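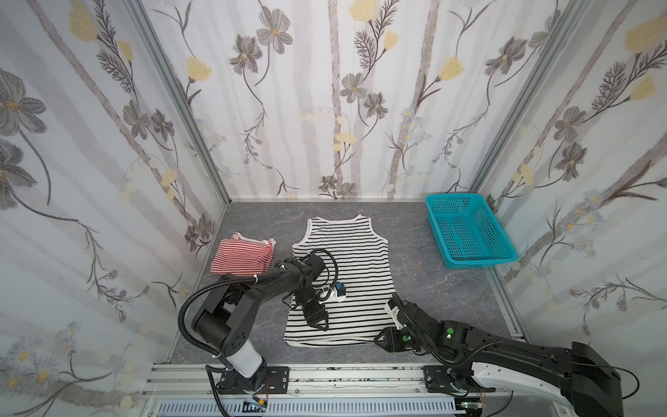 Figure 4.1 Two striped garments and a basket: the red and white one folded, the black and white one spread out.

Chapter 4
Folding, Heaping and the Basket in Between

Household manuals like to claim that a folded garment takes up less room than an unfolded one. Readers who have reached Chapter 4 will know that we are wary of such claims, and this one deserves a hard look. A folded top is certainly neater. Whether it is smaller depends on who folded it, what the cloth is, and how hard you are prepared to push down on the pile.

Sizwe Ngubane, whose Magagula tables we lean on in this chapter, gave the same stack of vests to 200 households and asked each to put it away as usual. Many did not fold at all. Of those who did, few could say why they folded the way they did, beyond having been shown it as children. That is habit, and we should be slow to call it method.

Consider the black and white top in Figure 4.1. It is sleeveless, with a scooped neck, and lies mostly smooth, with a little wrinkling at the hem. The usual advice is to fold such a top in thirds lengthwise and then in half. The advice assumes straight sides. Armholes are curved, so the thirds never quite meet, and the folder ends up improvising. Stripes help here, as they show at once when an edge has wandered. They also make a poor fold look worse than it is, and a marker should not take points off for that.

The basket raises a separate question. Thulani Kruger's Brorkura handbook treats an open basket as a place for finished work. Most homes treat it as a place for anything at all. The two uses call for different standards, and a good deal of the quarrelling over laundry in the published diaries comes from mixing them up.

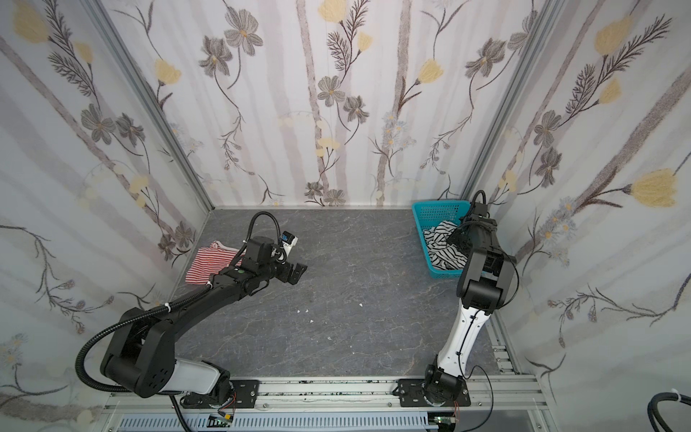 4.1 What counts as put away?

For the purposes of this book, a garment is put away when it is in its container and can be taken out again without disturbing its neighbours. By that test a top bunched up in a mesh basket may pass if it is the only one in there. Add a second and it probably fails. Kgomotso Buthelezi has argued that the test is too kind to heaps. We think she has a point, and return to it in section 4.3.

Before reading on, put away one top in the way you normally would and write down each step. Leave out nothing you think too obvious to mention.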